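Counting a Stream: How Dasico Sets the Weekly Rap Chart

On Monday, May 2, 2022, the chart firm Dasico changed the way it weighs plays on its weekly rap album list. The rule takes up two pages. Its first effect was to move Fitzgerald Iwasaki's album Grostgate from 7 to 2 without the sale of a single extra copy.

Under the old method, a play counted once it passed the half-minute mark, and every play from a paid account was worth the same. Repeat plays by one listener were capped by the day. The new method caps them by the week. A listener who runs an album four times on a Saturday and then leaves it alone is now counted in full. Under the daily cap, most of those plays were dropped.

Grostgate is built for that kind of listening. Its songs run into one another with no gaps, and the longest verse, on "Zamora," starts on one track and ends on the next. Fans tend to play it front to back, several times in a sitting, then not again for days.

The verse on "Zamora" is also the one that got the album talked about. Iwasaki names a rival label, Prekham, and suggests that it bought plays for a single last August. Prekham has not answered in public. The line is vague enough that it may not need to – no song, sum or person is given. 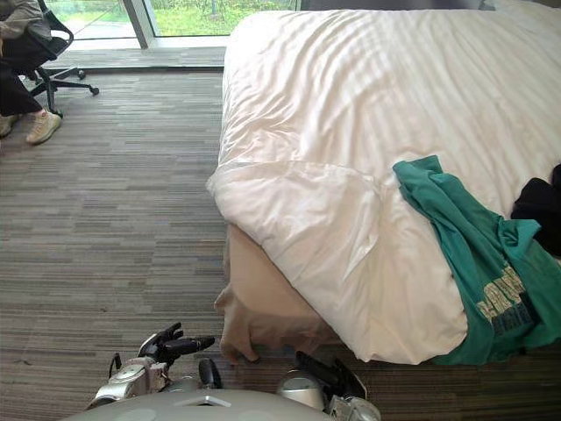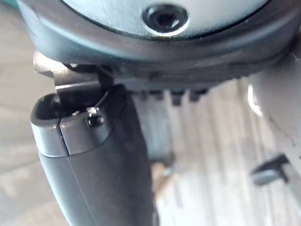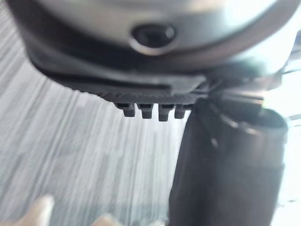
Verna Kasprzak wrote in to say that the weekly cap rewards the wrong thing. A fan base that plans its listening can now put all of its plays into one night, she argued, and the chart will read that as broad interest. She would keep the daily cap and give more weight to the number of separate accounts.

Dasico publishes that second number, though it does not use it for ranking. For the chart week in question, Grostgate was played in full by 607 accounts in the firm's test panel. The album at the top of the list had fewer full plays and far more single-song plays, most of them from one radio hit.

Darnell Quintanilla, who mixed Grostgate, puts little stock in either figure. The panel is small, he notes, and it leaves out free accounts, where much of the genre's audience is found. Free plays still enter the main count at a lower weight, and the new rule does not touch that weight.

Disputed plays are handled apart from the cap. An account flagged for nonstop listening is held out for one chart week and then restored or removed. Dasico says 97 percent of flagged accounts are restored. Plays held out in this way are not added back to the week they came from, so a late ruling cannot change a printed position.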